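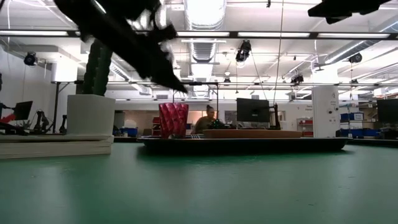
Tray, red vase, cactus up on its pile of boards.

24 January 2020

I said I'd only fiddle with the tray for ten minutes before lunch and of course I was still at it when my soup had gone cold. So that's the kind of day it was. A good one though!

It's the dark tray from Dadholm, the long low one I've been carrying from place to place since I bought it and never finding the right thing to put on it. At home it lived on top of the fridge with the mail in it (and a dead flashlight, and those keys that don't open anything). I cleaned it last night and it looks so much better than I remembered, the rim has a real shine on it. Up against the green tabletop at Bralell it looks downright fancy. I want a green table now. I don't have room for a green table.

The red vase was the easy part. I knew it was going on the left end before I even had it out of the bag. It has all those little facets and they go pink where the light hits them, so it doesn't need flowers or anything. I did think about flowers. I thought about them all the way down Tanner and even stopped outside the flower place, but everything in the window was yellow and I kept walking. Red vase, yellow flowers, no thank you, it would look like a hot dog stand.

Then the right side of the tray, which took forever. First I had nothing there, and the whole thing looked like it was about to tip over to the left. Then I tried a bowl, and then two bowls, and then my mug (desperate). What finally worked was the wooden board, the tan one with the rounded ends that I use for bread about twice a year. Flat on the tray, nothing on it. I love it there. It's low where the vase is tall, and it warms up all that black. I don't know why it took me half the morning when the board had been in the bag the whole time.

The cactus got moved more than anything else. I had it behind the vase first and they fought. Dark green ribs and red facets right on top of each other, way too much going on. Then I had it on the tray with everything else and the tray looked crowded, like a bus. So off it went to the left, by itself, and it was better but kind of sunk, and that's when I thought of the boards. They're just the pale flat ones left over from the shelves I never put up. I stacked them and set the white planter on top and all at once the cactus looked like it meant to be there. Shelves I was too lazy to hang in April, finally earning their keep!

I should say I still owe money on those boards in my head. I put down $100 for the lot and told myself it'd be a weekend job. Add the tray and the vase and I've probably spent around 300 on "getting the hallway nice" and the hallway has a coat hook and a bare bulb. But today was the first time I could see how it might go. The tray would fit on the low cabinet if I get rid of the basket of gloves. The vase could stay where it is now, left end. The cactus I'm not sure about. There's no good spot next to the cabinet unless the boards come too, and is a pile of boards in a hallway a display, or is it just a pile of boards in a hallway?

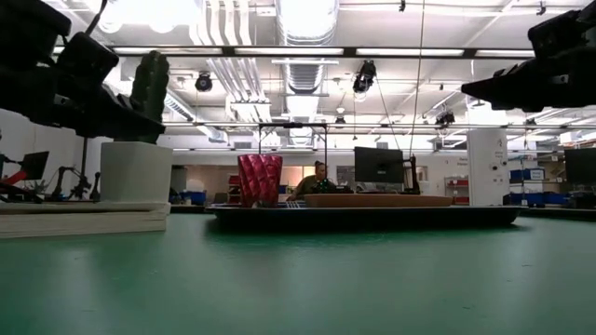

I kept walking away and coming back to look at it again, which is what I do with everything, haircuts included. From close up I always want to add something. From across the table I want to take something off. Today I didn't do either one, I left it, and I'm proud of that. Okay, I did turn the planter a tiny bit so its front lined up with the edge of the boards. Then I turned it back.

Things I want to remember before I lose the scrap of paper:

- felt dots for under the tray, it will scratch the cabinet otherwise
- measure the cabinet top (I keep guessing, and I keep guessing different)
- oil for the bread board, Kidance had the small bottles last time
- find out if the hallway gets enough light at all for anything green to look good in it

I walked home the long way with my hands in my sleeves because I'd left my gloves in, yes, the basket of gloves. Made eggs. Stood in the hallway for a while holding the tape measure and looking at the cabinet, and then the phone rang and I put the tape measure down somewhere and now I can't find it. It has 30 feet of tape in it and it's bright orange, you'd think it would turn up.

Going to try the bedroom, and then I'm going to sleep.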